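Pruebas de pinzas, semana corta

Kollside contra Nirnenen, las dos manuales. 400 agarres con cada una, mismos objetos, misma mesa. Mathias Marti lleva la hoja, pedídsela a él. La Nirnenen cierra mas suave pero pesa, a los 10 minutos se nota en la muñeca.

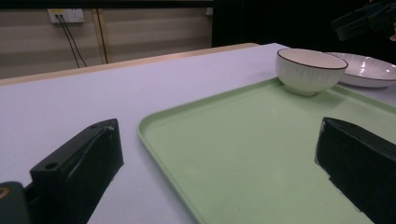
Con la vajilla seguimos atascados en el borde. El cuenco blanco de filo marrón, encima de la bandeja verde, es el caso que queremos repetir con los dos modelos: pared con relieve, dedos anchos. Falta decidir la apertura incial. Comentarios a Manzano.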